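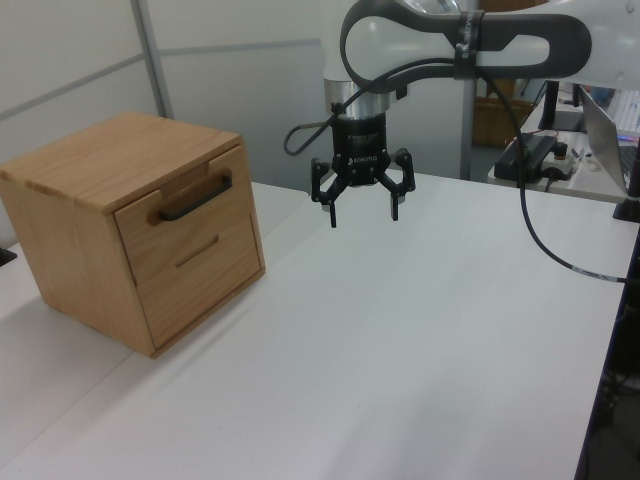
Winura releases good practice guide for shared robot benches

August 2024 – Winura is delighted to share its first good practice guide for people who run robot arms on ordinary benches, in the labs, workshops and teaching rooms where a safety fence was never going to fit.

The guide grew out of a long and very friendly consultation with Skillia and Prukeo, and drew 1063 written comments from 92 organisations (thank you, every one of you!). It covers risk assessment, cable routing, gripper force limits, labelling and where to keep the stop button, and it sets out 2 levels of practice so that smaller teams can begin with the basics and work up at their own pace.

"People kept telling us they wanted something they could read over a cuppa and put to use that same arvo," said Kenji Boateng, who led the drafting. "I hope we've come close, and I'd love to hear where we haven't."

The guide is free to download from the Winura website, and printed copies will be posted to contributors in September.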